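Setting up the wrist view in Pluster

Pluster is the simulation package that Irklow sells alongside its two-finger gripper. You can buy it on its own, and the trial licence lasts 15 days. These steps cover the wrist view, the one most people want first and the one the printed guide skips over. I used the standard room that comes with the trial.

Before you start

Install the package and let it fetch the room files. The full set comes to 2,026 files, so leave it running over lunch. If the loader stops at file 201, close it and open it again. It picks up where it left off.

Step 1. Open the room called Granach and wait for the walls to load. The arm starts folded. Press Home to bring it upright.

Step 2. In the Views menu choose Wrist, then Behind palm. The default mount sits too far forward and shows you little more than fingertips. Move the Back slider to 7 and leave Tilt alone for now.

Step 3. Open the gripper fully with the slider on the right of the window. Do this before you adjust anything else. With the fingers closed you can't judge how much of the room will show between them.

Step 4. Turn the wrist until you have something with straight edges in view. A window is good for this – the rails and uprights make it easy to see how steep your angle is. You want the palm housing along the bottom, both fingers pointing away from you and a clear gap between them. 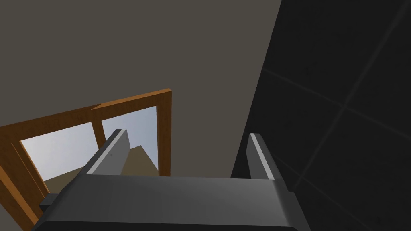 Concetta Marino wrote in to say that she had followed the same steps on the Ferraro add-on and the Back slider did nothing until she saved the view and loaded it again. She also thought the trial should let you keep more than one saved view, as she was forever overwriting hers.

I have not tried the add-on, but saving and reloading does no harm, so do it if your slider seems stuck. On the saved views I agree with her. The paid licence has no limit.

Step 5. Check the lighting. Dark walls hide their tile lines at the default setting, and a grey finger can be hard to judge against a plain grey surface. Raise Fill by one notch at a time. Too much and the bright edges on the fingers wash out.

Step 6. Save the view under a name of your own. Anything called Default is replaced the next time the package updates.

Step 7. Run a short test move with the gripper empty. Watch the palm housing as the arm turns. It should stay put at the bottom of the view while the room moves behind it. If the housing slides about, the view is fixed to the arm and needs to be fixed to the wrist. You will find that under Views, Attach to.

The same settings carry over to the other rooms, though you may need to set Fill again in each one.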